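About Us

Wandska is a small school of languages and office skills in Ulden. We opened in February with one classroom above the bakery on Jarman Street and a class of 25 students. Most of them worked in shops or at the port, and they wished to write better letters in English. Today we teach almost 100 students each term, in the morning and in the evening.

Our teachers all learned English as adults. We think this is a help for the student, as we remember well which things were difficult - the articles, the telephone, the small talk before a meeting. A lesson takes 60 minutes and we keep the groups small, so that everybody must speak.

Besides the general courses we offer:
English for office and customer service
Letter and e-mail writing
Preparation for job interviews
Conversation evening, from 6 p.m., free for present and former students

Companies can also order a course in their own rooms. For Atex we have given 2 such courses, one for the sales department and one for the warehouse, and a third is now in planning.

New students are asked to come for a short talk before they register. It is not an examination. We only want to find the right group for you, and you may change the group later if it is too easy or too fast. The course book is included in the price - please do not buy it in advance.

The office is open from 9 a.m. We are glad to answer your letter in English or in your own language.

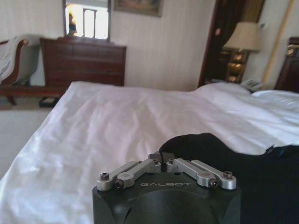
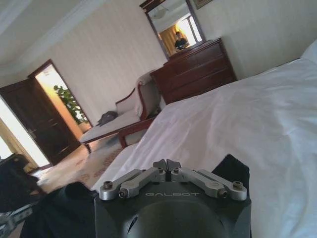
GALBOT gripper, two views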